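3.2 Le lieu comme élément de la collection

Les défilés hors calendrier occupent une place singulière dans la stratégie des maisons de taille moyenne. Nygård et Peeters y voient un déplacement de la valeur, du vêtement vers le site qui l'accueille. Notre corpus, composé de 70 présentations, permet de nuancer cette lecture.
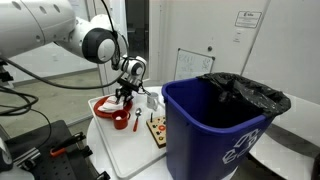 Chez Pelkonen, le choix d'une ancienne halle portuaire a précédé le dessin des silhouettes ; les cabans et les mailles torsadées en reprennent le vocabulaire. La maison Prakovell procède à l'inverse : le lieu est arrêté tardivement, parfois en décembre, une fois les broderies livrées par les ateliers. Dans 11 cas, la presse spécialisée consacre au décor davantage de lignes qu'aux tenues (Stan et Van Damme).
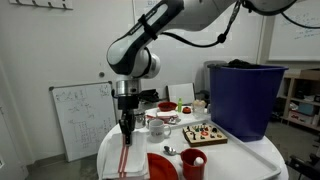 Figure 2. Bras robotisé à pince au-dessus d'une serviette blanche pliée à rayures rouges.

Cette attention portée au site ne profite pas également à toutes les marques. Nwankwo relève que les acheteurs interrogés se souviennent du lieu, mais attribuent volontiers la collection à une maison concurrente. Deux présentations de Lekby illustrent ce risque, que la section suivante examine à partir des carnets de commandes.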